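Egg Packer, Part Time, Clistulden

Okeke Eggs is looking for a part-time packer at our grading shed on the Cluslow road, just outside Clistulden. The job is mostly moving eggs from tubs into trays, checking them as you go, and getting the trays ready for delivery. No experience is needed.

Hours are 15 a week, mornings, starting at 6:30 am. You would be finished by mid-morning most days. In August, when the Pernton market is on, there may be extra hours if you want them.

What the work involves

Brown eggs come to the packing table in plastic tubs. Each one is picked up, looked over and set into a cup of the tray, filling from a back corner along the row. Anything cracked or badly marked goes aside for the baker's order. Dirty eggs go aside too and are dealt with at the end of the shift. 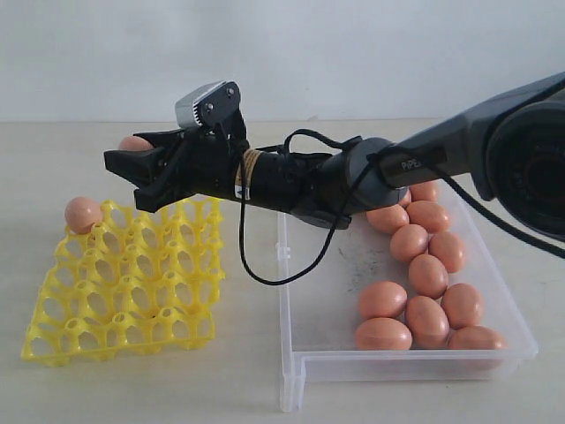 Do I need to be fast?
Speed comes after a few weeks. We would much sooner have someone who sets eggs down gently and notices a hairline crack. New packers work beside an experienced one for the first 4 shifts.

You will also be asked to wipe down the table between batches, wash and dry the trays, keep the tally sheet up to date, and label the finished stacks with the day's code. Full stacks go on a trolley to the cool room. Please don't carry them by hand.

We use open plastic trays on the table and the eggs go into cartons later, at the second bench. Cartons are a separate job and you will be shown it once you are comfortable with the trays.

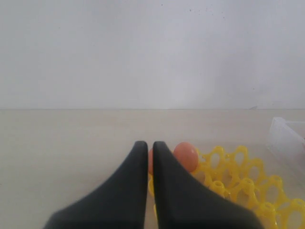 There are 2 short breaks each shift, and tea and coffee are supplied. The packing room is kept cool all year, so bring a jumper. Closed shoes are required. Hairnets and gloves are provided. No rings or nail polish at the table, please, and no perfume or strong aftershave.

You will need to be able to stand for most of the shift, with a stool available if you need it. You should have decent eyesight, with glasses if you wear them, and be able to tell shades of brown apart under indoor lighting. Reliable transport matters, as the first bus from Clistulden gets in too late for the start time. Parking is free behind the shed.

People with an egg allergy should talk to us before applying.
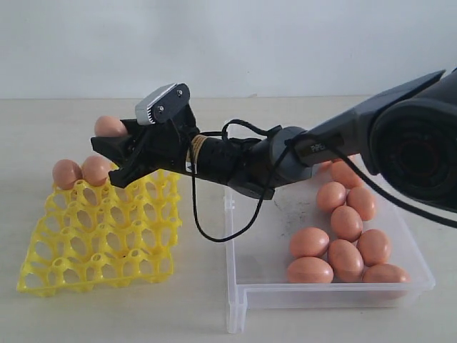

Brown eggs, tub and yellow tray on the packing table.

Pay and conditions

Pay is hourly and goes into your account every fortnight. The rate depends on age and experience and will be confirmed in writing before you start. Staff can take home seconds at the end of the week at no charge. The position is ongoing after a trial period.

How to apply

Send a short letter or email with your name, phone number and the mornings you are available. A résumé is fine but you don't have to have one. Tell us about any work you have done with food, or any job where you had to be careful with your hands.

Address it to Musa Yusuf, Packing Supervisor, Okeke Eggs, 70 Cluslow Road, Clistulden, or drop it at the farm gate shop. Musa will ring to arrange a time for you to come in, see the shed and try a tray or two.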